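Naltari sim – navigation run aborts at corded object, bathroom map
Status: open
Component: Kernari planner
Priority: normal

Since the January build the base stops dead when the target is the red dome-shaped object by the wall. The planner logs "footprint in collision" at step 200 and the episode sits there until it times out at 3000. Same result on 25 seeds. With the cord mesh removed from the asset, all 25 finish.

I tried raising the inflation radius and then dropping it to zero – no change either way. The cord lies in a loop on the floor in front of the object, so I suspect the collision hull is filling in the middle of it.
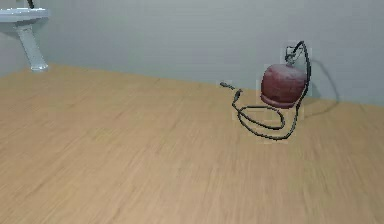
Timo Tiedemann: Check which hull the importer wrote. Teoh assets come in with a single convex hull unless you set decomposition yourself, and the January build reset that flag. Set it to 100 pieces and re-export. Don't ship with the cord mesh removed, the real base will drive over a cord if it never sees one in training.

Flag was off. Re-exporting now, will rerun the same seeds Thursday.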